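Join the Rasulo Project: Campaigns and Outreach Coordinator (part-time)

Do you light up when a conversation turns to how animals are treated in labs, classrooms and research facilities? Do you like talking to people who don't agree with you yet? We'd love to hear from you!

Rasulo is a small animal advocacy group working with colleges and high schools to replace dissection and live-animal teaching labs with modern methods. Our first campaign, at Hanis College, got 300 students to sign a pledge asking for a non-animal option in every biology course, and the department is now rewriting its lab manual. We want to take that same energy to Ngata and Enus next, and we need another pair of hands (and a good phone voice).

The job is 2 days a week to start, with some evenings. You'll set up tables at campus events, write to faculty, help students put together their own petitions and keep our mailing list in order. You'll also run our monthly supper, where students, teachers and the occasional skeptical lab tech sit down over veggie burgers and talk things through. These nights get loud and go late, and they're my favorite part of the work.
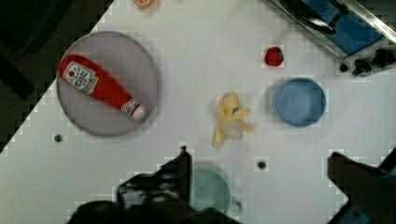 Ketchup bottle and plate on a white table.

You don't need a science degree. We're looking for someone who writes clearly, turns up on time and can stay friendly when a discussion gets heated. Experience with student groups is great, and so is experience waiting tables, coaching a team or anything else that has taught you to deal with all kinds of people. A driver's license helps, as Enus is 40 miles out and the bus is slow.

We pay by the hour, cover travel and will train you before the fall semester. The post runs for 2 years, and we're hoping to extend it.

To apply, send a resume and a short letter telling us about a time you changed your mind on something. Address it to Ross Imrie at the Rasulo office by the end of July. Questions are very welcome, so call any afternoon before 5 p.m. and ask for Ross.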